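The upstairs-downstairs room at Kurkoneck, where we've spent more of our lives since July than we'd like to admit. Robel Bogale calls it the hangar. Willy Van Dijk calls it other things when the heating bill comes in.

**The big room, from floor level**

White walls, a ribbed white ceiling, and a black railing along the mezzanine - the best seat in the house for anyone with a coffee and an opinion. Supervising from up there is a long and honoured tradition. 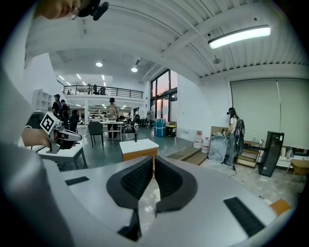

The green floor was Willy's pick, and he defended it through three meetings. Robel wanted grey. He still brings it up, usually while standing on it.

The low white side table with the dark legs has outlasted two fancier ones. It's the wrong height for sitting at and the wrong height for standing at, so naturally everything gets done on it.

As for the lights, Robel favours the long fluorescent and Willy likes the little round ones. Sivley, who did the wiring, has asked to be left out of it.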